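Pre-run checklist, grasp planner build 64 (tabletop, two arms)
Filled in by: Meenakshi Saxena
14 March 2026

1. E-stop reachable from the operator chair: OK
Pressed it, both arms dropped to hold, released it, both came back. Tülin wants the reset message to say which arm is waiting, and I agree!

2. Joint limits loaded from the right file: OK
I diffed it against the Zondau defaults this time (last build somebody, fine, me, left the old wrist limits in).

3. Camera-to-base calibration: OK, with a grumble
Passed on the second try. The first one timed out at 300 frames and the log just said "failed", so please can we print the reason?

4. Planner sees all obstacles: PARTLY
Solid stuff is great. The black wire cage is still a headache, the depth points fall straight through the loops and the planner thinks it can cut the corner. I put a hand-drawn keep-out box over it for now. Sang has the ticket.

5. Force cap on soft items: OK
Tested on the bucket hat, right arm only. Cap comes from the "fabric" profile and I checked the live value, not the config.

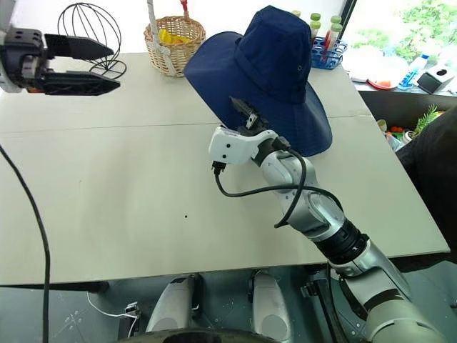
Item 5: right gripper on the hat brim, left gripper open.

6. Cable clearance in the arm model: NEEDS WORK
The collision model knows about the links and the gripper housing but has no idea there's a cable looping down the side of the right forearm. I'd like a fat capsule around that whole stretch before we raise the speed. Ugly, but it would let me sleep.

7. Both-arm interlock: OK
Ran 1,000 random goal pairs in sim, zero overlaps. Vitória is rerunning with the new seeds.

8. Logging to disk: OK
Plenty of space, timestamps match between arms.

Result: cleared for slow speed only. Items 4 and 6 stay open, and I'll redo the sheet when Sang's fix is merged.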